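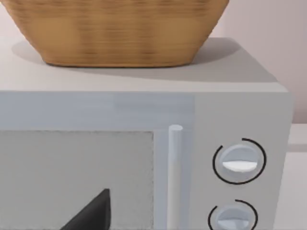 Section 4. Fitting the tyre sensors

The Mitix tyre pressure kit has four cap sensors, one display and a small fitting spanner. Each sensor is marked for one wheel and must stay on that wheel once paired. You will take off the original valve caps during fitting and will need them again if you sell the car or change the sensor batteries, so put them somewhere indoors where small things don't get lost. A basket on top of the microwave is fine. The glovebox is less good, as caps tend to work their way behind the lining.

Before you start, park on level ground and leave the car for three hours. Tyres read high after a drive.

1. Set all four tyres to the pressure in your car's handbook, using a gauge or garage air line.

2. Plug the display into the 12-volt socket and turn the ignition on. Wait for the four dashes.

3. Hold the side button until FL flashes.

4. Unscrew the front left valve cap. Drop the locknut over the valve stem, then screw on the sensor marked FL by hand.

5. Wait for the display to beep and show a pressure. If nothing appears after a minute, take the sensor off and fit it again.

6. Tighten the locknut up against the sensor with the spanner. Do not use pliers.

7. Repeat for FR, RL and RR.

8. Brush soapy water over each valve. Bubbles mean the sensor is not seated.

Caution: do not fit the sensors to rubber valves that are cracked or perished. Have the valves replaced first.

Note: the high alarm is set to 42 psi at the factory. Vans and loaded estates may need a higher figure - see Section 5. 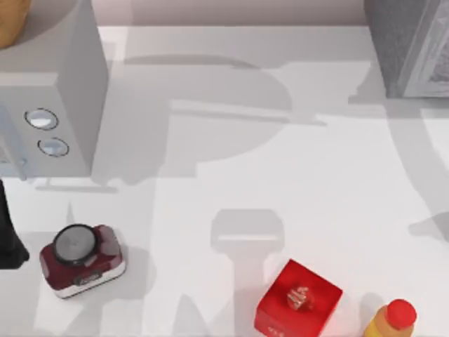 Do I have to pair the sensors again after swapping the front and rear wheels?

Move each sensor back to the corner it is marked for and the pairing will hold. You only need to pair again if you fit a replacement sensor.

When you have finished, drive for ten minutes and check that all four readings are still showing. A small rise in pressure is normal.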